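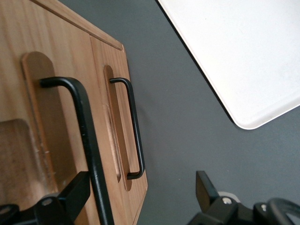

Pine-look drawers with black bar handles.

Home | Wine Talk | Storage | Food Matching | Ask a Question | Sign In

Opened a bottle too early – can I save the other 5?

Hi all, longtime reader and first time I've had to ask for help. Last December I bought six bottles of a red blend from a little place called Nowicki, just outside Trarnton. We'd stopped in for a tasting on the way home from my sister's and I loved it, bought a half case on the spot (my husband was already in the car, so he didn't get a vote). It was $56 a bottle and that's a lot more than I normally spend. I'm usually a whatever's-on-the-end-of-the-aisle person.

Anyway, I opened the first one last night with a pot roast and I was so let down. It was all tannin! My gums felt like I'd been chewing a tea bag. There was hardly any fruit and it smelled sort of like pencil shavings and not much else. At the tasting room it was soft and plummy, and I remember saying it tasted like the inside of a cherry pie. I didn't decant it, I just pulled the cork and poured. It was the same vintage they were pouring that day, I checked the label against my receipt.

So did I get a bad bottle, or is it too young, or did I do something dumb? They've been lying on their sides in the hall closet, next to the vacuum. It doesn't get hot in there but it isn't a cellar either. I have half of last night's bottle left in the fridge with the cork shoved back in. Should I leave the other 5 alone for a few years or drink them up before they get worse? And is it rude to email the winery?

posted by purplelips, 01/04/2022

corkscrew_annie

Oh no, I feel for you, that's a lot of money to be disappointed by! I don't think you have a bad bottle though. A corked wine usually smells like damp cardboard or an old basement, and you'd have mentioned that. Pencil shavings and grippy tannin sounds to me like a young red with a good bit of oak on it that wanted some air.

What I'd bet happened is that the tasting room bottle had been open for hours, maybe since the day before. They often do that with the big reds and they don't always think to tell you. I had the very same thing with a red from Lelmont – gorgeous at the counter, hard as nails at home, and then on the second night I poured what was left and it was a completely different wine.

Which brings me to your fridge! Take that half bottle out an hour before dinner and try it again. Please report back, I really want to know. If it's softened up and the fruit has come out, you've got your answer and all you need is a decanter. You don't have to buy a fancy one, I used a water pitcher for years. Pour it in with a good splash and leave it two or three hours, tasting a little as you go (the best part of the job).

Also, what temperature did you serve it at? Straight from a chilly closet will make the tannin stick out more. I like mine a bit cooler than the room but I wouldn't go colder than that with this kind of thing.

As for the rest, I'd open one a year from now and see, then space the others out. A hall closet is OK for a couple of years if it stays fairly even and it's not on an outside wall with a heating pipe running through it. I wouldn't try for ten. And no, it isn't rude at all to email them. Small wineries love that question. Ask when they think it'll be at its best and how long they had it open when you tasted.

grumpyred

Drink something else. $56 is too much for anything from around Trarnton, I've said it before on here and got shouted at.

BigRoastBeef

Agree with Annie on the air. I'll add one thing about the food. Pot roast that's cooked for hours can be pretty lean by the end, depending on the cut, and a tannic red wants fat and salt. Try it with a ribeye or even a burger with some sharp cheddar and I think you'll be surprised how much of that tea bag feeling goes away. Lamb would be even better. If you had carrots and a sweet gravy with the roast, that could have hurt the wine too – sweet food makes a dry red taste sour and bitter to me every time.

I keep a notebook of what I open (3,006 bottles so far, my wife thinks I need a hobby, I tell her that's the hobby) and I went back and looked at the reds I wrote "too hard" next to on the first night. There were 13 I'd bothered to taste again the next day, and I liked most of them better. A couple just tasted tired. So no promises with your leftover half, but it costs you nothing to try.

One more thing, check the alcohol on the label. If it's a really ripe, high one I'd be less keen to keep it very long. The Grorkthorpe reds I put away were like that and the fruit went before the tannin did. I ended up making a lot of stew.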